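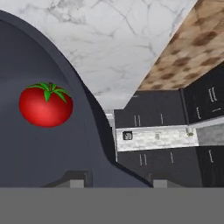 Minutes — Simulated Kitchen Work, Fault Review

Jul 9, 2022, small meeting room and dial-in
Present: Pridum simulation group, Trunier controls group, Ivar project office
Apologies: Yoo test desk (written notes received)

1. Minutes of the previous meeting
Accepted with one correction. Item 4 should read "wrist limit," not "waist limit."

2. Fault report
The controls group went through the fault logged in batch 23 of the kitchen runs. The gripper was told to stop above the counter and hold. The stop was recorded in the log, but the arm kept moving down on the last target it had been given. The contact check raised no alarm. The run ended on the time limit and was marked as normal.

The group then went back through the full set. Of 659 runs, 561 had the stop command enabled. The others were made with the older settings and are not affected.

The Yoo notes ask why the fault was not picked up at the daily check. The daily check reads only the end status of each run. It does not compare the stop time with the arm position.

3. Cause
Two separate problems were found.

(a) The stop message and the motion target travel on different queues. When the motion queue is full, the stop waits behind it. Controls confirmed this on the bench with 1,000 repeated messages.

(b) Contact checking was switched off for part of the kitchen model in the spring, to speed up loading, and never switched back on. The change was not written down. Pridum accepts this one. 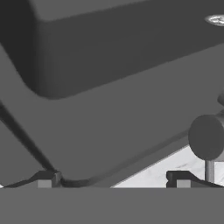

There was some discussion of whether (b) matters when everything is in simulation. The project office's view was that it does — the same stop code is due to go onto the real arm in August, and the simulated runs are the evidence for letting it go there. Controls agreed. Pridum asked that the two problems be tracked under separate numbers, as the fixes will not be ready together. Agreed.

4. Decisions
No new kitchen runs with the stop command enabled until (a) is fixed and retested.
The 561 runs stay in the store but are flagged, and may not be quoted in the safety file.
The August date stands for now. It will be looked at again at the next meeting.

5. Actions
Trunier: give the stop its own queue and send the test results to all groups.
Pridum: turn contact checking back on across the whole model, and report the effect on load time.
Yoo: add a position comparison to the daily check.
Ivar: tell the site contact for the real arm that the stop code is on hold.

6. Any other business
The change log template has no field for settings that are turned off for a short time. Pridum will add one. The shared drive is nearly full again; old video to be moved by the project office.

Next meeting: date to be sent round once the retest is booked.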